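**[plilcombe-talk] Re: Flu shot rule for county employees**

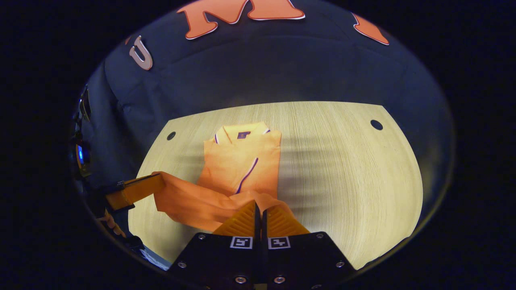

*Orange polo, partly folded*

From: Theresia Bachmann
Date: Dec 19, 2018

Jin-sol, I read your message twice and I agree with part of it. My comments are below yours.

> On the flu shot rule, I think people are getting worked up over
> very little. The county pays for the shot. It takes 15 minutes at
> the Landel Street clinic. Anyone who won't get one can wear a mask
> until April. Hospitals have done this for years. I don't see why
> the road crew or the records office should be any different.
>
> Jin-sol Joo

The road crew works outdoors. The records office has 9 people in it and a counter with a glass front. A nurse on a ward is in a different position, and I have no quarrel with the hospital asking her to get the shot. I get mine every fall and I'd tell anyone on this list to do the same.

My objection is to how the rule was made. County Executive Mustonen put it out as a memo with 14 days' notice. The council never voted on it and there was no hearing. Some 300 employees now have a condition on their jobs that wasn't there when they were hired. Ji-hoon Noh asked at the last meeting which section of the charter allows this and was told he'd get an answer in writing. As far as I know he is still waiting.

The mask part bothers me too. If the masks are there to protect the public, the memo should say what they are expected to do for a man driving a plow by himself. It doesn't.

Rajkumari Mittal has drafted a short letter asking the council to take this up in the open and vote on it. It takes no side on the shots. The council may well vote yes, and I could live with that.

If you want your name on the letter, write to her directly and please don't reply to the whole list. She would like to have it in before the holiday break.

Theresia

_______________
plilcombe-talk mailing list
To leave the list, write to the list owner, Jong-dae Ma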